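February, evening

In by half eight. Ruxandra had already restarted the planner because it had hung overnight, and she left me a note with the last few lines of the log. Same thing as before: the queue between perception and Mocanu filled to 500 and nothing drained it. I put a timeout on the consumer, which doesn't fix it but means we'll get an error instead of silence. Wrote that in the ticket and left it open.

Spent the morning on the two-arm handover of collision checks. Up to now each arm planned against a copy of the other one taken when planning began, so if the left moved while the right was still thinking, the right had an old picture. Now both read from the same state and whoever plans second has to wait. Slower, but I'd take slower. Planning time went up by 27 ms on average. Ashraful thinks we can get most of that back by not re-checking the links near the base. Probably true. Not today.

After lunch, the bag. We have been putting this off. The bowl and the banana are fine as far as Nokton is concerned, one is a mesh we load from disk (it can't see glass, so we cheat) and the other is a shape it gets right nearly every time. The paper bag is neither. It has no fixed shape, so the pose estimate wanders, and the handles come out as either part of the bag or as noise depending on the light. If they are noise the planner will happily send a finger straight through the loop.

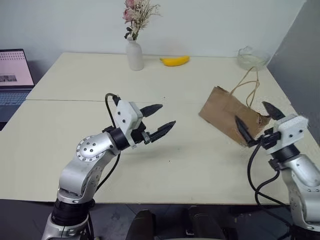 I changed the grasp proposal so it looks for the rim of the opening first and ignores the pose of the whole bag. It takes the edge points from the depth image, fits a curve, and offers places along it where the fingers could go either side of the paper. Then Mocanu picks the one with the cheapest path. Ran it 30 times with the bag put down differently each time. 13 of the proposals were ones I would have picked myself. The rest were mostly too close to the handles, and a few were on a crease that it took for the rim.

Traian came by at four and asked why I don't just mask out the handles. Tried that last week. The mask is thin and flickers from one image to the next, and the filter then eats part of the rim as well. He said average it over several images. That would work if the bag stays still, and before the first contact it does, so I'll try it tomorrow with a short window and see.

Also found that the right wrist offset in the config was still the old value from before the bracket was changed. Three millimetres out. Zihan had corrected it on her branch and never merged it, and I had been tuning around it since I don't know when. Merged now. I'll have to repeat the 30 – annoying, but better to know.

Call with Ásdís at five. She wants the Eritz viewer to show rejected grasps as well as the chosen one, with the reason next to each. I said yes to the first half. The reasons aren't kept at the moment, the checker returns true or false and throws the rest away, so that is a change in three places.

To do tomorrow:

- repeat the bag runs with the right offset
- averaged handle mask
- ask Ruxandra if the timeout fired overnight
- reply to Ashraful about the base links

Left at ten to seven. Forgot my lunch box again.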